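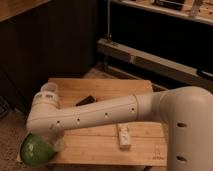
Beistelltisch Aronness, helle Holzplatte mit sichtbarer Maserung

Beistelltisch Aronness
Hersteller: Jerkberg
Artikelgruppe: Kleine Tische, quadratisch
Kantenlänge der Platte: 800 mm
Höhe: 44 cm
Versand: 11 Euro
Anlieferung zerlegt, Beine zum Anschrauben

Jerkberg nennt den Aronness im Katalog einen »Tisch fürs ganze Leben«. Wir führen ihn seit Juli und würden das so nicht unterschreiben. Es ist ein ordentlicher, niedriger Tisch aus hellem Holz, die Platte aus mehreren Brettern zusammengesetzt. Die Fugen sieht man, und wer eine völlig ruhige Fläche erwartet, wird sich daran stören. Der Farbton geht ins Honiggelbe. Im Katalog heißt er »Natur«, was bei Jerkberg so ziemlich alles heißen kann.

Ein Wort zur Größe. »Platz für alle« steht auf dem Karton. Ein Teller, ein Becher, die Fernbedienung und ein Fläschchen gehen gut drauf, ein Abendessen zu viert würden wir darauf nicht versuchen. Stellt man den Teller in die Ecke, ragt er leicht über die Kante hinaus. Wer Kinder oder einen Hund hat, rückt ihn besser zur Mitte.

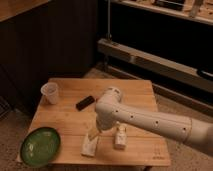

Auf Teppich stehe der Tisch bei ihr ruhiger als auf den Fliesen in der Küche, schrieb uns eine Kundin, dort habe sie unter ein Bein Filz kleben müssen. Und die Werbung mit dem »selbstausgleichenden Stand« könne Jerkberg sich sparen.

Zum Filz raten wir inzwischen auch. Einen Ausgleichsmechanismus haben wir an den Beinen jedenfalls nicht gefunden, und unsere Anfrage dazu beantwortete der Hersteller mit einem Prospekt.

Zur Oberfläche: In einer Ecke der Platte sitzt ein kleiner dunkler Aufdruck. Er ist unauffällig, aber er ist da, auch wenn er auf den Katalogbildern fehlt. Wir drehen diese Ecke zur Wand. Abschleifen würden wir ihn nicht, der Ton der Fläche wird danach ungleich.
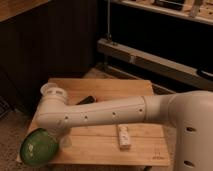
Pflege und Belastung

Trocken abwischen, Flecken gleich aufnehmen. Das Pflegeöl Amegashie, das Jerkberg dazu empfiehlt (500 ml), haben wir ausprobiert und keinen Unterschied zu einem gewöhnlichen Möbelöl bemerkt, vom Preis abgesehen. Wir nehmen es auf Wunsch mit in die Bestellung, drängen aber niemanden dazu. Heiße Töpfe gehören auf einen Untersetzer, auch wenn im Katalog »hitzefreundlich« steht. Was das Wort bedeuten soll, wissen wir nicht. Eine Angabe zur Tragkraft fehlt. Als Sitzgelegenheit verkaufen wir den Tisch deshalb nicht.

Wofür er taugt: neben das Sofa, vor den Sessel, als Ablage für den Kleinkram, der sonst auf dem Boden landet. Dafür ist die Höhe angenehm, man kommt im Sitzen überall hin,

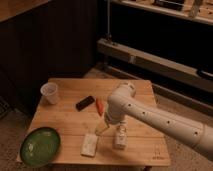

und zum Staubsaugen ist er schnell beiseitegestellt. Zum Arbeiten am Rechner ist er zu niedrig. Die Variante Plorkudik mit Ablageboden führen wir nicht mehr, der Boden hing bei unserem Ausstellungsstück nach wenigen Wochen durch. Restposten davon gibt es nur noch auf Anfrage und ohne Empfehlung von uns.

Schrauben und Schlüssel liegen bei. Bitte die Schrauben nach einigen Tagen nachziehen, in der Anleitung steht davon nichts.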